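Handout 4: Recording Kitchen Tasks with the Hand-Held Gripper
Robot Learning Project Class
Instructor: Filippos Theodorakopoulos
Lab assistant: Pantelis Michailidis

Last updated: 04/06/2021

Read this before your first recording slot. It replaces the sheet from March, which had the old file naming and the wrong room for group Nedaditz.

What you are doing

Each group records one person doing short kitchen tasks with the hand-held gripper. The recordings are the training data for the policy you will train in the second half of the class. No arm is needed for this part. Your hand does the moving and the camera on the tool sees what the policy will see later.

A recording of one task from start to finish is called an episode. The class set so far has 461 episodes. Of those, 229 passed the check and can be used for training. Most of the rejected ones failed because the finger markers were lost for part of the episode or because the person recording stopped to think halfway through.

Setting up

The table goes in front of the black cloth with the letters on it. Lay out the objects for your task and leave the others where they are. The policy has to cope with things it does not need, so a toaster or a plate of meat at the back of the table during a rice task is fine.

Wipe the camera lens. Check that both finger markers are clean and flat. If a marker is scratched or peeling, tell Pantelis and do not tape over it. Tape shines under the lights and the marker will not be read.

Open and close the fingers fully before the first episode of every session. The software uses this to work out the finger width.

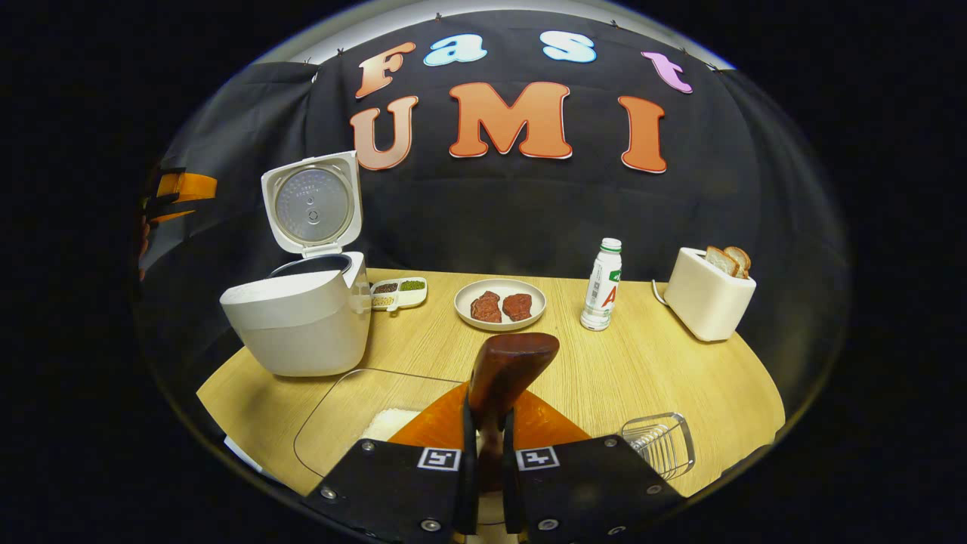
Hold the tool the way you would hold it for the whole task. Changing your grip during an episode shows up as a jerk in the path, and the policy will copy it. Move a little slower than you would with your bare hand. If you are picking up a utensil, close on the handle or neck and wait a moment before lifting.

Start with the fingers empty unless the task sheet says the utensil is already held. Claleo and Mavromatis have task sheets that start with the utensil held. Galell and Nedaditz start empty.

Between episodes, move the objects. Shift the main object by a hand's width or turn it a bit. Groups that left everything in one place last term got a policy that reached for the same spot every time, wherever the object was.

When to throw an episode out

Delete it on the spot if you drop something, if someone else's arm comes into view, or if you bump the table. A missed grasp that you correct right away can stay, but write "retry" in the notes column. Do not fix a bad episode by trimming the middle out of it.

Food

Raw food goes back in the fridge at the end of the slot. Wash your hands after touching meat and wipe the fingers of the gripper with the blue cloths, not the paper towels. The markers come off if they get soaked.

What to hand in

One folder per group, with the episodes numbered in the order you recorded them, plus the notes sheet. Add 2 pages on how you varied the object positions and what you rejected. Plots are welcome but not required. The report counts for 8 points.

If the recorder will not start, unplug the camera cable, wait, and plug it back in before you restart the laptop. If that does not help, write the error message down and bring it to Filippos during office hours.

Reading for next time: the course notes on camera pose and tracking, up to the part on lost frames.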